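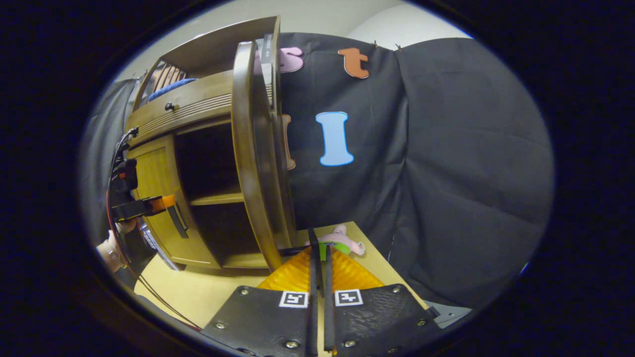 Silvana Damasceno had folded hotel linen at Irkwood for 37 years before Lumitach put a gripper in her hand. The laundry would have machines by January, and the machines had to learn from somebody. So she spent her shifts opening the cupboard, reaching in, and closing it again. There was a blue cloth over the top, a small pink and green soft toy on the floor, and felt letters on the black sheet behind. She had asked Tuấn Đào what the letters spelled. He said they didn't spell anything.

"Slower at the door," he told her. "It copies your wrist."

She went slower. Across the way Benedito held the other gripper and complained about his shoulder.

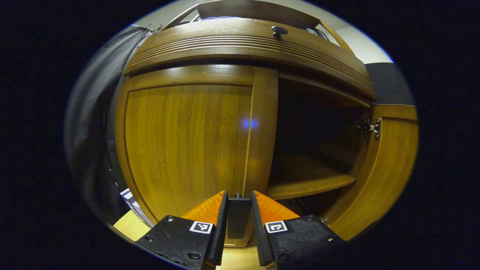

At 4 they stopped for tea. Benedito said the pay was better than folding and you could sit down between goes. Silvana agreed that it was.

"And when it's learnt?" he asked.

"They want two of us to stay and watch it."

"There are 54 on the floor."

"I know how many there are."

Tuấn came over with the list for the next hour. It was doors again. He read it out, then stood there folding the paper in half and in half again, badly. Silvana took it off him, squared the corners and handed it back.

"Can it do that?" she said.

"Not yet," said Tuấn.

She finished her tea and picked up the gripper.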